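Teaching the planner when to stop

At Traltix, the software that decides what a robot does next used to be the part people talked about least. Perception got the new hires and the big computers. Control had its own lab. Planning was a folder of scripts kept up by one engineer, Brian Mabula, who had joined to work on something else.

That changed last May, when the company tried to run its tidy-up task from start to finish without a person stepping in. The task is simple to state. A number of small items sit on a table. Some of them belong in a container, some belong in a group, and the rest should be left alone. The system has to work out which is which, pick things up in a sensible order and recognize when the job is done.

It did most of this well. It could not finish. After the last item was put away, the planner would look over the table again, decide that something was slightly out of place, and start over. One run went on for 36 minutes before Mabula shut it off.

"Every single step was fine," he says. "If you looked at any ten seconds of it you would say the robot was working. It just had no idea what finished meant."

The planner in question is called Bundeck. It sits between two other pieces of software. On one side is the perception model, which takes in camera images and puts out a list of objects with guesses about where they are and what they are. On the other side is the controller, which turns a short command such as "grasp this, from this direction" into motion at the joints. Bundeck reads the list, picks a command, waits, and reads the list again.

In the first version, each command was chosen fresh. The planner kept no record of what it had done a moment earlier. This made the code short and easy to test, and it recovered well from dropped objects, because a dropped object was simply one more object on the list. The weakness was that small changes in the perception output could send it back to work it had already completed. A pen that seemed to move by the width of a fingernail between two images was treated as a pen that needed attention.

The obvious fix was to ignore small changes. The team tried it and ran into a different problem. Some small changes matter a great deal. When a hand closes on several thin objects at once, the difference between a good grip and a bad one may be a tiny shift of one barrel against another. If the planner filters that out, it carries on with a grip that is about to fail.

Oduor Mollel, who came over from the controls group to help, argued that the planner was being asked to judge something it had no data on. The people who wrote Bundeck had sat down and listed the steps of tidying up a table from memory. Mollel wanted to see the steps as people carried them out.

So the team began recording. The recordings are made from head height, looking down and forward, which gives the perception model a view close to the one it will have later. The people doing the task get a short instruction and no advice on how to go about it. Each session is then cut into segments and labeled: reach, grasp, adjust, place, release. The labeling tool, Shemweta, was written in-house after two outside programs turned out to be slow with long video.

By the end of the first stretch they had 1,734 labeled segments. The label that surprised them was "adjust." In the original Bundeck it did not exist. A grasp either worked or it did not, and a failed grasp was tried again from the beginning. In the recordings, people often closed a hand on a group of objects, changed the grip a little, and went on. The other hand would stay nearby, open, in case it was wanted.
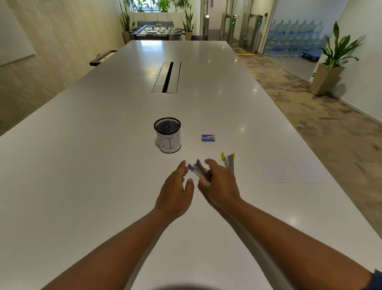 The waiting hand caused a long argument. In the labels it was at first marked idle, and a planner trained on those labels learned to park the second arm well away from the work. It then needed a full reach to bring it back. Mollel pushed for a separate label, "ready," and went back through 298 segments by hand to apply it. With the new label the planner kept the second arm close, and the time between a slipping grip and a correction came down.

It also brought the two arms nearer to each other, which the collision checker did not like. The checker had been set up with wide margins around each wrist, and it began turning down moves that were perfectly safe. Loosening the margins took three weeks and is still not settled. Mabula would like the margin to depend on speed. Mollel would like it to depend on what is being held.

As for stopping, the current version of Bundeck keeps a short history. Once an item has been placed and released, it is marked as settled, and the planner needs stronger evidence before it will touch that item again. How much stronger is a number in a settings file. Mabula has changed it many times and does not pretend to have a theory behind it.

The next release goes to Brutach, a partner that will run it on different arms with its own controller. Mollel is writing the interface notes. The section on grip adjustment is the longest, and he has asked for another week to finish it.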